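Old office tower as a home file server – worth it?

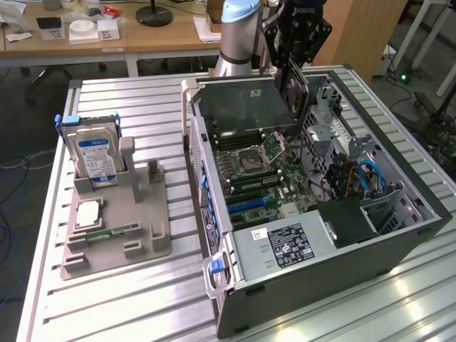
Side panel off, CPU socket open, memory still in.

svitlana_h
I can get a used tower for $33 from the Hallent surplus sale on Sunday. Plan is two drives and shared folders for the family. Is that dumb in terms of power?

tmenon
Not dumb. Mine idles low enough that I stopped checking. Spend the money on drives and a decent power supply.

Brotgate
I disagree. A small two-bay box uses less power and you can put it on a shelf. I ran a tower for years and the fan noise got old.

svitlana_h
It would be in the basement, so noise is fine. Does the case size matter for drives?

tmenon
Check the cage before you pay. Some office cases only take 2 full-size drives, and the brackets go missing. Replacements are hard to find.

Brotgate
Also check the supply connector. A lot of office boards don't use the standard one – you need an adapter to swap it.

oksana_y
Whatever you buy, keep a second copy somewhere else. I lost 900 photos when a drive died, and mirrored drives won't help if you delete a folder.

svitlana_h
Good point. I have an old USB drive I can leave at my sister's. Going to look at the tower Sunday morning.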